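Takton revises axle rating on Felen motorhome chassis

Wed 20 November

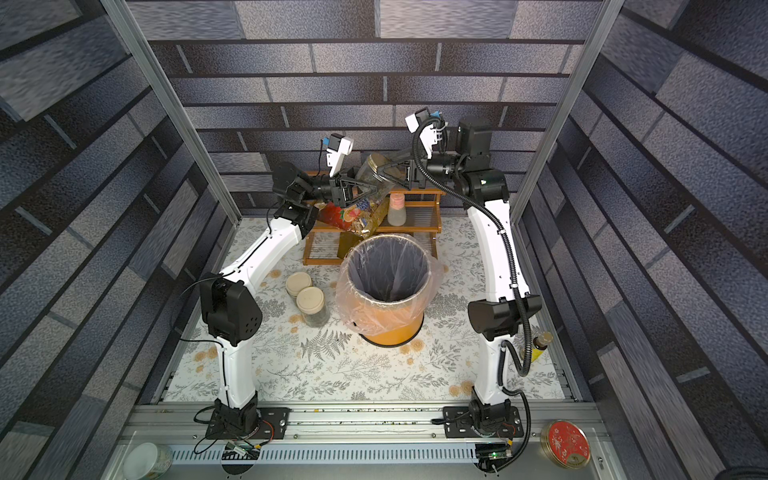 Takton has issued a revised rear axle rating for the Felen, its long-wheelbase chassis for coachbuilt motorhomes, and has asked converters to refit the weight plate on vehicles already delivered. The change applies to 103 chassis built before the end of August. Later units left the works with the correct plate.

The revision lowers the permitted rear axle load by 50 kg. Gross vehicle weight is unchanged, as is the front axle rating. According to the service notice, the original figure was calculated with the optional rear air bellows fitted, and was then printed on the plate for all versions, including those on plain leaf springs. Chassis with the bellows keep the old rating but will still be given a new plate, which states the suspension type.

Leopoldo Ocampo, chassis engineer at Takton, said the springs, hubs and brakes were not in question. "The parts are the same and the tests stand. The plate gave one number for two suspensions, and it should have given two."

For most owners the effect will be small. The vehicles most likely to exceed the lower figure are those with a long rear overhang and a garage behind the axle, where a load counts for more than its own weight. A pair of bicycles or a scooter on a rear rack acts on the axle in the same way, and takes some weight off the front wheels as well. Takton advises owners of such layouts to weigh the vehicle in travelling trim, with water and fuel tanks full and passengers on board, and to take separate readings for each axle. A single reading for the whole vehicle will not show an overloaded rear axle.

Aguirre, which builds the Tado body on the Felen chassis, said it had checked its own build sheets against the new figure. All floor plans remain within the limit when empty. On the twin-bed version with the large garage, the stated garage load has been reduced, and a replacement label for the inside of the locker door will be sent out with the plate. The fresh water tank on that model sits ahead of the axle and is not affected.

Crescencio Hinojosa, technical manager at Aguirre, said owners could have the air bellows added instead. The work takes roughly 2 hours on a two-post lift and needs a compressor, a pressure gauge in the cab and a new plate from Takton. The kit is not covered by the recall of the plate and must be paid for by the owner. It cannot be fitted together with the rear steady brackets used on early Tado bodies — these have to be moved outboard first.

Owners will be contacted by post using the registered address. Dealers have 18 months in which to complete the work, and the plate may be fitted at a normal service. The chassis number is stamped on the right-hand rail behind the front wheel and is repeated on the first page of the handbook.

Tyre pressures for the Felen are not altered by the notice.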